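Memier 탁상형 조립 키트 검토 기록

Ezeani에서 공급하는 Memier 키트를 당 작업실의 데스크톱 정비 공정에 적용하여 검토한 내용을 정리합니다. 키트는 고정 지그, 그리퍼용 브래킷, 작업 순서 편집 소프트웨어 Drededis로 구성되며, 로봇 팔은 별도로 준비하여야 합니다. 검토 기간은 60일이며, 설치는 Halima Anozie 님과 본인이 담당하였습니다.

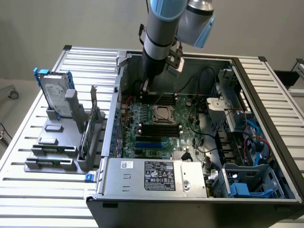
*메모리 슬롯 위에 위치한 그리퍼. 왼쪽 지그에 하드 드라이브와 메모리 모듈이 놓여 있음.*

## 지그와 작업대

지그는 3D 프린팅 부품으로, 하드 드라이브와 확장 카드를 세워 두고 메모리 모듈은 홈에 눕혀 두는 구조입니다. 부품 위치가 일정하게 유지되므로 좌표를 다시 지정하는 횟수가 줄었습니다. 다만 슬랫형 알루미늄 작업대에 대한 체결 방법이 설명서에 충분히 기재되어 있지 않아, 공급사 담당자 Chukwuemeka Odukoya 님께 2회 문의한 후 설치를 마쳤습니다. 회신은 모두 당일에 받았습니다.

## 소프트웨어

Drededis는 작업 순서를 블록 단위로 편성합니다. 메모리 장착 순서의 초안 작성에는 3시간이 소요되었습니다. 화면 구성은 평이한 편이나 한국어 번역이 고르지 않으며, 동일한 기능이 메뉴에 따라 다른 명칭으로 표기된 부분이 있습니다. 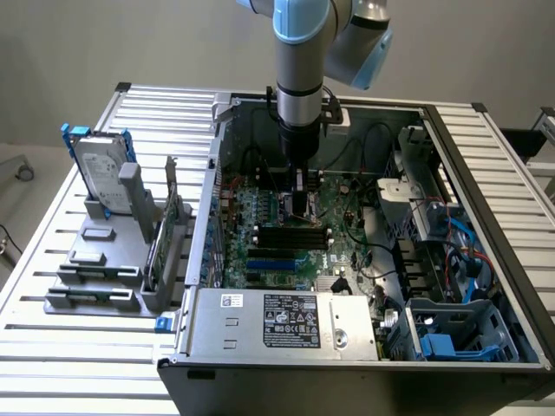
접근 높이는 블록마다 개별 지정이 가능합니다. CPU 주변과 같이 부품이 밀집한 구간에서는 기본값을 그대로 사용하지 않고 높이를 단계별로 낮추어 가며 설정할 것을 권합니다. 케이스 내부의 케이블은 소프트웨어가 장애물로 인식하지 않으므로, 경유 지점을 직접 입력하여야 합니다.

## 비용 및 지원

기본 지원 기간은 5개월이며, 연장 계약은 Iltport를 통하여 체결합니다. 연장 요금에 지그 교체가 포함되는지 여부는 견적서에 명시되어 있지 않았습니다. 이에 대하여 Iltport의 Binta Olatunji 님께 서면 확인을 요청하였으며, 9월 중 회신을 받을 예정입니다. 구매 여부는 회신 내용을 검토한 후 결정하겠습니다.

2018년 8월 5일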